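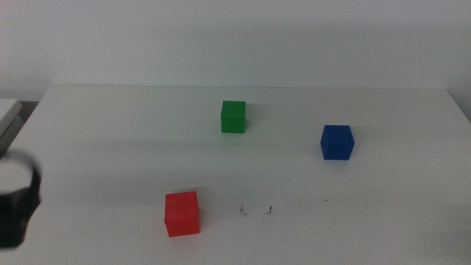

Print this entry | E-mail this entry

2020-03-17

Cleared the white table again. I say cleared, but the three blocks stayed, the red, the green and the blue, and I have no good argument for why. Everything else went into the hall closet: the mail, the seed packets, the tape, the lamp with the bad switch. I had read in the Hedegaard booklet that a person should keep a bare surface and a few plain objects on it, and that moving them a little each morning "settles the eye." My eye was fine before. I paid 30 dollars for that booklet plus the blocks, and I would like somebody to be able to tell me what I bought.

The method goes like this. You put the blocks down without thinking, you sit for 6 minutes, and then you write what you noticed. Without thinking is the part I can't believe in. I put red up near my chair and green far back toward the wall, and I knew perfectly well what I was doing. Blue went off to the right and a bit crooked. I straightened it, then decided straightening was cheating and gave it a small turn again. So much for the natural arrangement.

What I noticed: green looks like the small one from where I sit. The booklet makes a big fuss over this, two whole pages, as if distance were a discovery. Red has a sort of shine that makes it look like hard candy and a thin line across the front that I keep wanting to rub off with my thumb. Blue is the one I like. It looks heavier than the others, though I picked all of them up and couldn't feel any difference.

After that I mostly noticed the wall. White wall, white table, and a gray cast on it toward the top that I would have sworn was dirt. I got up and wiped it with a rag. The rag came away clean, so either it is only the light or the rag is no good. I am leaning toward the rag. It is one of the Ekuven ones, supposed to last 424 washes, a number I have never trusted. Who stood there and washed it?

I'll admit the room is nicer with the table like this. I ate my soup standing at the kitchen counter because I didn't want to move the blocks, and that can't be what anyone had in mind. The people in the Flirnimcombe reading group swear by the whole thing and say they sleep better. They also swore by the vinegar, and before that the magnets.

Tried a second round after supper, 2 blocks only, red in the drawer. The booklet says you will feel the absence. I felt the draft from the window. Put red back where it was, or near enough, and then couldn't remember if it had been a little more to the left.

The booklet wants this kept up until May. I'm giving it to the end of the month, and if I'm still sleeping badly the table goes back to holding the mail. The seeds need sorting anyway and there is no other flat place in the house big enough. Must find the envelope with the beans in it. I think it went in the closet under the lamp.

Contact: the Trernoro diary pages | Copyright 2020, all entries | Back to top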